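六番の椅子

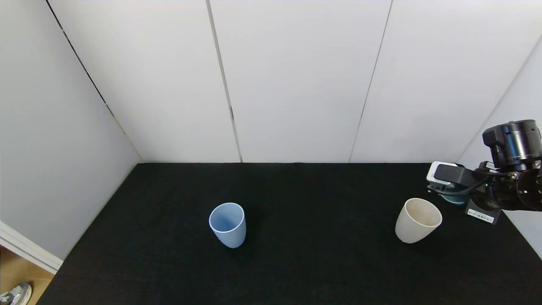 読了時間 4分

試験機の設定は、荷重70キログラム、毎分15回、座面角度の許容差は前後それぞれ一度以内である。私はその値を記録票の上段に書き、下段に試料番号を書いた。試料は六番。ウルラ工房の食卓椅子で、材はブナ、脚は四本、貫は前後と左右に入っている。接合はすべてほぞで、金物は使われていない。

依頼元のガヴァール商会は、この椅子を200脚仕入れる予定だった。仕入れの条件は、当試験所の合格証が付くことである。一番から五番までは前任者が試験し、すべて合格としていた。記録票は五枚とも同じ筆跡で、所見欄には「異状なし」とだけある。前任者は三月に退職し、私は机と引き出しの鍵とノギスを引き継いだ。

午前九時に運転を始めた。座面に当て板が下り、上がる。音は一定で、聞いているうちに聞こえなくなる。一時間ごとに機械を止め、脚の開き、貫の浮き、座面の沈みを測る。十時、変化なし。十一時、変化なし。正午、右後脚の開きが0.2ミリ増えた。規格では1.5ミリまで許される。

午後一時、開きは元の値に戻っていた。

測り違いを疑い、ノギスの零点を確認した。零点は合っていた。もう一度測ったが、値は同じだった。木材は湿度で動く。しかし試験室の湿度は固定されており、記録紙の線は朝から水平のままだった。私は所見欄に「正午の値、要再確認」と書いて運転を再開した。

午後二時、今度は左前脚の開きが0.2ミリ増えていた。三時には戻った。四時には右後脚が再び0.2ミリ開いていた。数値を方眼紙に写すと、二つの脚が交互に小さな山を作っている。荷重の位置は座面の中央から動かしていない。それでも線の形は、人が座ったまま、時々体の重心を移すときの記録に似ていた。

書庫に古い資料がある。ヌルニク式試験法の初版で、現在の規格の元になった冊子だ。当時は機械がなく、人を座らせて測った。被験者は体重70キログラムの者に限られ、一日六時間、私語を禁じて座り続けた。巻末に注意書きがある。被験者は疲労すると対角線上の二脚に交互に荷重をかけるため、その値は平均して処理すること。図が一枚添えられていた。私の方眼紙を重ねると、山の位置が合った。

私は製造元に電話をかけ、六番の材の来歴を尋ねた。ウルラの担当者は台帳を調べ、五番までは新材、六番だけは再生材だと答えた。閉鎖されたエブラヒミ研究所の備品を解体し、脚と貫に取り直したものだという。元の備品は何かと聞くと、椅子です、と返ってきた。用途の欄には「測定用」と書いてあるそうだ。

材の来歴は規格の対象外である。再生材であっても、含水率と節の径が範囲内であれば新材と区別しない。六番の含水率は範囲内で、節はなかった。したがって、来歴を理由に不合格とすることはできない。

午後六時、所定の時間が終わった。最終の測定では、四本の脚とも開きは零だった。接合部に緩みはなく、座面の沈みもない。測定値だけを見れば、六番は六脚の中で最も良い。私は合格の欄に印を押し、所見欄の前で手を止めた。五枚の記録票の「異状なし」を順に見た。五番の票だけ、「なし」の前の字が一度消されて書き直されていた。何が消されたのかは、光に透かしても読めなかった。

試験機の電源を落とし、当て板を上げて固定した。通常は試料をその日のうちに梱包するが、規格には、試験後に一晩静置してから再測定してもよいとある。必須ではない。私は静置を選び、その旨を票に書いた。

帰る前に座面を乾いた布で拭いた。それから椅子の向きを直し、窓のほうへ向けた。試験室の窓からは搬入口と、その先の川が少し見える。向きについても規格に定めはない。票には書かなかった。

翌朝九時、再測定を行った。右後脚0、左前脚0、右前脚0、左後脚0。座面の沈み、0。私は「異状なし」と記入し、六番を梱包に回した。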